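Workshop Tips: Recording Demonstrations Without Losing a Weekend
Rarkness Workshop Pages, October 2025
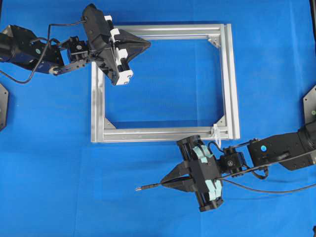
Two arms and an aluminum frame on the blue cloth.

Teaching an arm by example sounds restful. You steer, it records, and some time later a model does the chore while you drink coffee. The coffee part is accurate. The rest is mostly housekeeping, and these are the housekeeping habits that have survived at our bench.

Cover the table

Any plain cloth will do if it's a color your parts are not. Ours is bright blue and most of our parts are silver or black, so everything shows up. Pull it flat in the morning, then leave it alone. A few soft creases do no harm, and a model that has only ever seen an ironed tablecloth is going to be upset by real life. Clip the cloth under the front edge of the table or a gripper will eventually take it for a walk.

Wash it in May whether it needs it or not. Wash it twice if anyone has been eating toast.

Pick one chore and write it in one sentence

"Work on the frame" is a mood. "Left arm holds the upper left corner, right arm brings the cable to the bottom rail" is a chore. Tape the sentence to the wall where the operator can see it. If two operators read it and do two different things, rewrite the sentence before you blame the operators.

Our longest-running set, which we call Chow for reasons lost to the group chat, has 3,903 episodes in it. The first 153 had to be thrown out over the word "near."

Tie down the cables on the arms

Arm cables love to drift in front of a camera. Leave enough loop at the wrist for a full turn and fasten the rest back along the link. Move each joint through its whole range by hand with the power off and watch for tugging. Do it again after lunch. Cables get ideas over lunch.

Keep the small white ties for the part itself and black ones for the arms, if you can be bothered. We can be bothered on alternate weeks.

Dots are cheap

A colored dot on each arm link saves a surprising amount of arguing when you go back through recordings. Write down which color means what, on paper, and pin it up. Do not rely on the person who stuck them on.

Look after the fingertips

Pads on the jaws wear at the tips first. Foam is kind to parts and hopeless at lasting. Hard plastic lasts and slides. Whichever you use, change the set together and note the episode number, or you'll have a stretch of data where the grip mysteriously improves and no clue why. Flosaso sells cut foam by the sheet, and scissors do the rest. Wipe aluminum profiles before a session too. The grooves hoard grit, and grit chews foam.

Be clumsy on purpose, a little

If every recording is perfect, the model never sees how to climb out of a mess. For every few clean runs, start one with the part turned a bit or the gripper in an awkward spot, and recover calmly. Calmly matters. Whatever you do with your wrists in a temper goes into the file, and you'll meet it again in a month when the arm does it back to you.

Don't pause to think halfway through, either. Think first, then press record. We once trained a very faithful copy of someone trying to remember whether the stove was off.

Stop before you're tired

We allow up to 9 sessions per operator in a week, two in a day at most. After that the moves get lazy and the labels get creative. Label each run as you finish it: good, bad, or redo. "Sort of" is not a label, though the old Protumeo sheets are full of it.

Put things back

At the end of the day, park the arms, coil anything thin with a connector on it, and hang the part on its hook. Back up the recordings before you switch anything off, then open one at random and watch it to the end. A folder full of files is a lovely sight even when they're all blank.

Spare pads live in the second drawer, under the tape.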